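**Grunby Memorial Park opens its new veterans' section in May, and I'd love for you to come see it**

GRUNBY - I've been writing these announcements for the park for a good many years now, and most of them are about mowing schedules and holiday hours. So you'll forgive me if I get a little carried away with this one! In May we open the new veterans' section on the east side of the grounds, with 445 burial spaces, a wall for cremated remains, and a shelter big enough to hold a proper service when the weather turns on us.

Families have been asking for this since before I worked here. Up to now, people who served have been buried all over the park, and that's fine with plenty of them - they wanted to be next to a wife or a mother or a baby brother, and they still can be. But I've also sat across my desk from a lot of sons and daughters who said, "Dad would have liked to be with the other guys," and all I could do was write it down. Now I can say we have a place.

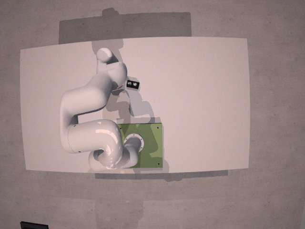

*A robot arm on a green base plate, seen from above.*

The section sits on the old Tiongson orchard land, which the park bought three years back. We kept the row of pear trees along the lane (they bloom like crazy in April) and took out the fence so you can walk straight through from the older part of the park. The paths are paved and wide enough for two wheelchairs side by side. I walked the whole thing with my bad knee and only sat down once.

Markers in the section will be flat granite or upright white marble, whichever the family picks. If your veteran qualifies for a government headstone or marker, you can use it here, and we'll help you with the form. Please, please look for the discharge papers now, while you're not in a hurry. I have seen families turn a house upside down the night before a visitation hunting for them. Put a copy in an envelope, write on the front what it is, and tell somebody where it lives.

The wall has 100 niches to begin with, and each one holds two urns. The front plates are bronze, made by Soldale, who also did the lettering on our front gates. You get a name, branch of service, years, and one extra line. People do wonderful things with that one line. My favorite so far is from a Navy cook whose kids chose "Seconds, anybody?"
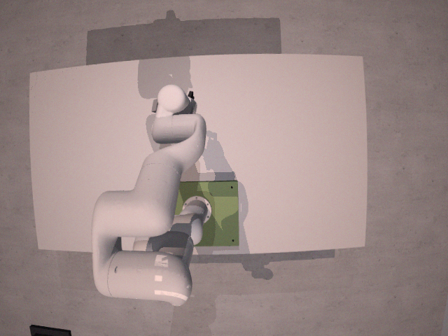 I should say something about cost, as that's the first thing I'd want to know myself. A space in the section costs the same as a space anywhere else in the park, and we won't be adding a charge for the name of the thing. Opening and closing the grave is billed separately, just like always. You can pay over 18 months with no interest, and if a family is really stuck, come talk to me before you go putting it on a credit card.

The shelter seats 31 people on benches, with standing room behind and an open side facing the flagpole. There's power for a microphone and a little speaker, so the folks in back can hear the eulogy for once. Stimura put in the sound equipment and showed me how to run it twice, and I have it written on a card now. Any church, lodge, or veterans' post can hold a graveside or committal service there, and so can families with no church at all. We don't charge for it if the burial is with us.
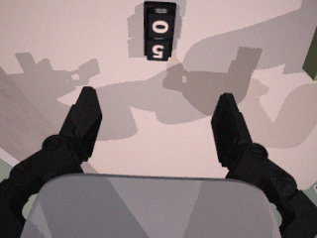
**Can a husband or wife be buried in the veterans' section too?**

Spouses are welcome, in the next space over or in the same niche, whether they served or not. Let us know when you reserve and we'll hold the two together.

Moving someone who is already buried in another part of the park is possible, but it takes a permit and the written okay of the next of kin, and I'd want to sit down with you over coffee before we start on it. Some families have talked it through and decided to leave things be and put a flag holder on the stone instead. We have those in the office, free.

Opening day starts at 10 a.m. with a short service and the reading of names. If you'd like your veteran's name read, drop it off or phone it in by the end of April, and tell me how to say it - I'd rather ask than get it wrong with the family standing there. Lunch is in the shelter afterward. Park along the lane, and bring a lawn chair if you have one.

For spaces, niches, or forms, contact the Grunby Memorial Park office, open 9 a.m. to 4 p.m. I'm usually at the front desk.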